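Cendum bench notes: simulating the kitchen arm before you build it

A wrist camera view costs nothing to check in simulation and a good deal to correct once the bracket is bolted on. Build the room first, including wall fittings and worktop edges. Clutter matters: an arm tested against bare walls will behave differently at home.

Set the tool camera so both fingertips stay in view with the gripper fully open. On the Cantero mount, start at 30 degrees of tilt and adjust in steps of 3. Save each setting under its own name.

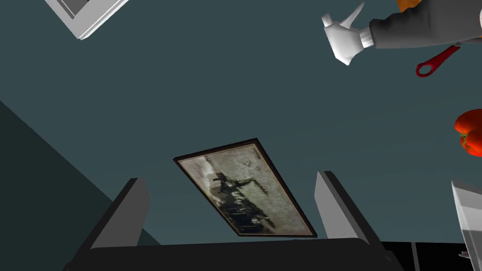
Next, run the approach path at quarter speed and log the joint angles. Leave 14 mm between the gripper body and the worktop edge – more if the cable loom hangs below the wrist. Collision shapes should be simple boxes. Detailed meshes slow the solver and gain little.

Wall colour affects the object detector. Try a pale wall and a dark one before training.

Printed finger plates: four walls, 30 per cent infill. Tighten the screws by hand, then check them again after 19 cycles. Huvora inserts fit the Zunmont wrist plate without drilling.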